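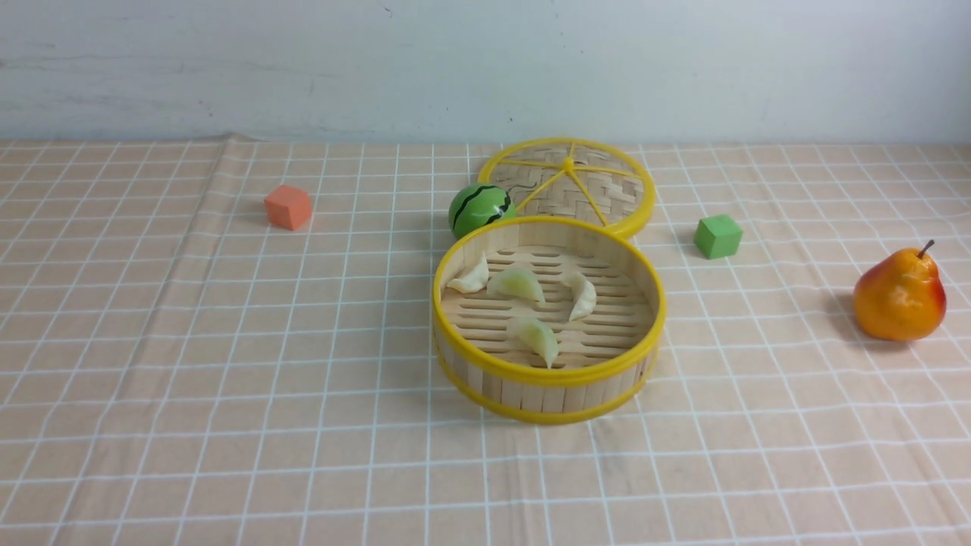 Project report, Food and Society summer module
Rachid Bouzid, Flollwood College
Handed in 2021-08-31

**Who takes the last one?**

My family has a rule that the last piece of anything belongs to whoever is rude enough to want it. As a result, the last piece of most things at our table gets cold, is discussed at length, and is finally cut into fractions that would embarrass a mouse. I wanted to know if other people live like this. The module required a project, so I had an excuse.

## What I asked

The question was simple. When a group shares a dish and a single piece is left, who takes it, how long does it wait, and what gets said? I left out groups where somebody had paid for everybody else. The person paying either feels entitled to the last piece or feels obliged to push it on a guest, and I couldn't tell those apart without asking questions I'd rather not ask during lunch.

I had 28 people in seven groups of four. Most were students from the Bronura dorm. One group was a set of cousins who argued before the food arrived and can't be called typical, though I kept their results anyway.

## How it was done

Each group shared lunch and was told the project was about "meal timing." This was true in the way that a horoscope is true. I sat at the next table with a notebook and a sandwich, pretending to study. Two groups figured out what I was doing before dessert. Their sessions are in the results with a star beside them. 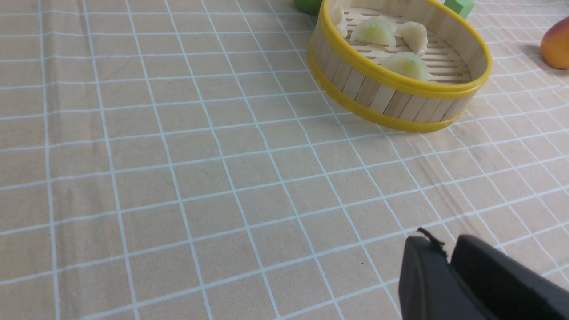
Distance was the part I got wrong in my first plan. I had assumed people take what is close to them, so I meant to write down where the dish stood each time, and my early notes say things like "sort of left" and "Dad side," which helped no one. For the later lunches I switched to a cloth printed with a grid, and wrote down how many squares lay between the steamer and each person's plate. A wrinkled cloth bends its own lines, so a square near a fold is a matter of opinion. I rounded in favor of whoever looked hungriest.

I also wrote down who spoke first about the last piece. A group had 60 minutes for lunch. If the piece was still there at the end of that, I marked it "abandoned."

## What happened

Four groups split the last piece. In two groups one person took it, and both times that person announced it first, in the tone of someone reporting a gas leak. The remaining group abandoned theirs. I ate it on the walk home, and would like that recorded as outside the study.

Distance mattered less than I expected. Neither of the people who took the last piece was the nearest. One reached clear across the table with chopsticks held in a fist.

What people said was more useful than what they did. "Does anybody want this?" came up in every group, and as far as I can tell it never means what it says. It means "I want this." The correct reply seems to be "no, you have it," after which the speaker has to refuse.
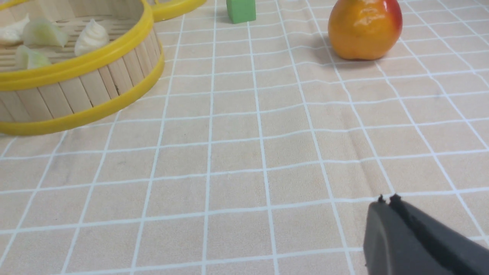
After the refusal there is usually a silence, and then someone changes the subject. The cousins went to the price of used cars. A dorm group started on whether the Lamrani bakery had gotten worse since it moved, and they were still on it when the plates were cleared. My guess is that the new subject gives everyone a way to stop looking at the food.

The kind of food made a difference too. Flatbread was torn up with no discussion at all. Anything wrapped or filled was treated as one unit, and cutting it was a serious step. One participant refused on the grounds that "the middle would get out." 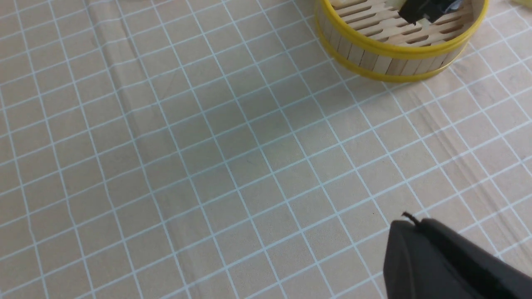
## Problems with the study

The groups were small, they mostly knew each other, and they were mostly broke, which affects how a person feels about free lunch. I did all the note taking myself. I tried to time the waits with the Grotow app on my phone, but it locks the screen when it thinks you're asleep, and apparently I study like a sleeping person. For three groups the wait is written down as "long."

I should also have asked people afterward whether they were still hungry. My adviser pointed this out after the last lunch. I agreed with her and wrote it down.

## If I did it again

I'd run the same lunches with strangers, and with one group that had been told the real subject from the start. I'd iron the cloth. I'd also like to try it at home, where the conditions are harsher, but my mother has read a draft of this report and says the family is no longer available.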